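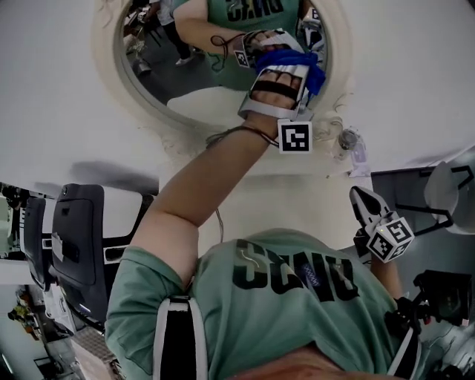
Verstraete

What is a share? And why do people on the news get so excited when the "market" goes up or down?

OK, quick version.

Say there's a company called Sultero. It makes bike bells. It wants a bigger workshop but doesn't have enough money. So it splits itself into 800 tiny equal pieces and sells some of them. Each piece is a share. Buy one and you own a little bit of Sultero. A really little bit – you don't get to ride around in the delivery van.

How much does a share cost? Whatever somebody will pay. Really.

Let's say 300 of the shares get sold at 38 dollars each. Then in April Sultero brings out a bell that sounds like a duck. Kids love it. Now lots of people want shares, but the people who own them want to hang on to them. Price goes up.

Then another company, Arnura, makes a bell that's cheaper. Uh oh. Some people get worried and sell there shares. More sellers, fewer buyers. Price goes down.

Where does this happen? At a stock exchange. Long ago, people stood in a big room and shouted. Now it's mostly computers talking to computers, very fast.

So what's an index? A kind of score for a whole bunch of companies together. Pretend the town of Trorkden has its own index. Monday it's at 398. Next day it's higher. That means the companies in it, added up, are worth more than before. Some of them might still have had a bad day tho.

Can you lose money? Yes! If you sell for less than you paid, that money is gone. Grown-ups often buy shares in lots of differnt companies, so one bad one doesn't hurt as much.

Next time – what is a bond?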